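Foro de robótica y automatización > Manipulación de objetos blandos

Doblado bimanual: ¿cómo separo "estirar" de "doblar" en los resultados?

Savita Prajapati
29 de agosto de 2026

Hola a todos. Voy con prisa, entrego el capítulo de métodos en nada y tengo un lío con la evaluación.

Trabajo con dos brazos sobre mesa blanca, tela marrón, política aprendida por imitación. El entrenamiento son 532 demostraciones teleoperadas, todas con la misma familia de prendas. Lo que comparo son 2 formas de puntuar: la del protocolo Clastau (éxito sí/no al final del episodio) y una mía por fases: contacto, agarre con las dos pinzas, estirado, doblado.

El problema: con sí/no me sale que las dos variantes de la política son casi iguales. Por fases no. Una falla casi siempre antes de llegar a tener la tela cogida por los dos lados, la otra llega a cogerla pero la sujeta mal y luego arrastra el error hasta el final. Para mí son fallos distintos y el número único se los come.

Pongo capturas para que se vea de qué hablo cuando digo "estado de la tela":
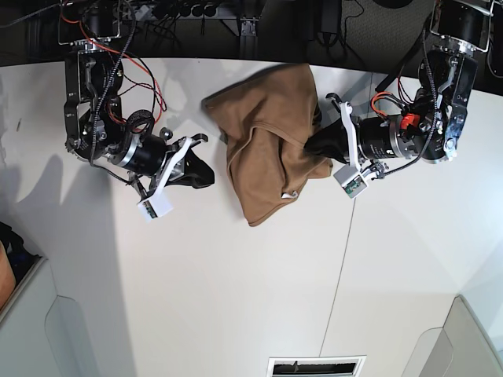
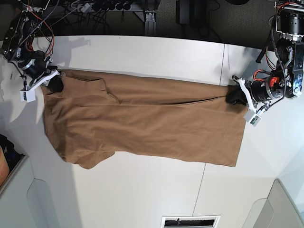
Tela marrón y los mismos dos brazos en las tres.

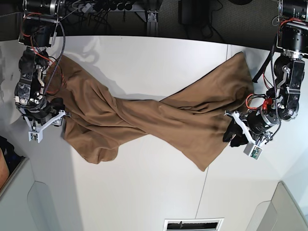
Mis dudas, por orden de urgencia:

¿Cómo etiqueto una tela cogida por los dos extremos pero retorcida? Si solo miro las pinzas es un agarre correcto. Si miro la tela, no. Ahora mismo lo tengo como "agarre sí, estirado no", pero un compañero lo marca como agarre fallido y no coincidimos ni de lejos.

Y lo otro, ¿alguien ha publicado puntuación por fases sin que un revisor le diga que la métrica está hecha a medida? Me pasó en diciembre con un taller y no quiero repetir. El comentario fue literalmente "por qué no usan la tasa de éxito como todo el mundo".

Gracias y perdón por el tocho.

Clollesell

A ver, rápido que estoy en el tren.

Tu etiqueta me parece bien, la de tu compañero mezcla cosas. Separa en dos columnas y listo:

1) estado de las pinzas: ninguna, una, las dos
2) estado de la tela: montón, retorcida, extendida, doblada

No las combines al anotar, combínalas despues con un script. Así el caso retorcido es "las dos / retorcida" y no hay discusión. Si luego quieres una fase "estirado" la defines como las dos + extendida y lo escribes en el texto tal cual.

Lo que sí te van a pedir es acuerdo entre anotadores. Que anotéis los dos, por separado, sin saber qué variante de la política es, un subconjunto de episodios. Kappa por columna. En la columna de la tela te saldrá peor que en la de las pinzas, es lo normal, lo pones igual. Y guarda los desacuerdos, a mí me sirvieron más que el kappa: casi todos eran telas a medio extender, y acabé metiendo una regla para eso en la guía de anotación.

Ojo con anotar sobre fotogramas sueltos. Una pinza pegada a la tela en un fotograma no te dice si ha agarrado o solo está empujando. Yo exijo que se mantenga 3 segundos de vídeo y que la tela se mueva con la pinza. Si no, contacto y ya.

Sobre el revisor: pon las dos métricas. La tasa de éxito en la tabla principal, las fases en una figura al lado. Nadie se queja si le das el número que espera. Y define las fases ANTES de correr la evaluación final, con fecha en el repositorio, que es lo que de verdad les mosquea.

Brito

usa cobertura. área de la tela vista desde arriba dividida por el área extendida. un número, automático, sin anotar nada. con mesa blanca y tela marrón la segmentación es un umbral de color y ya

Savita Prajapati

Brito: lo probé, la cobertura me gusta para ver si está extendida pero en el doblado deja de servir, baja igual si la dobla bien que si la arruga. Y los brazos tapan trozos, con las pinzas encima el área sale más baja de lo que es. Igual la dejo solo para la fase de estirado y medida con los brazos retirados.

Clollesell: lo de las dos columnas me lo quedo, mañana re-etiqueto. Lo de los 3 segundos no lo tenía, yo iba por fotogramas clave, así que me toca repasar bastantes contactos. ¿El anotador ciego lo haces también con los episodios donde la política se para a mitad? Tengo unos cuantos y no sé si son fallo o si los saco.

Clollesell

Son fallo. Los dejas, con la última fase alcanzada, y en el pie de figura dices cuántos se cortaron y por qué (límite de tiempo, parada de seguridad, lo que sea). Si los sacas estás inflando el resultado de la variante que se para más.

Lo único que yo saco es cuando falla la captura, o sea no hay vídeo, y esos los repito con la misma configuracion inicial de la tela.

Pesano

Añado una cosa que no se ha dicho: la configuración inicial. Si las dos variantes no empiezan con la tela colocada de forma parecida, la comparación por fases se te va en ruido, mucho más que el sí/no. Nosotros superponemos la foto de inicio semitransparente sobre la cámara en directo y recolocamos a mano hasta que cuadra. Lento, aburrido, pero los intervalos se estrechan bastante. Y alterna las variantes, no corras primero todos los episodios de una y luego los de la otra, que los motores se calientan.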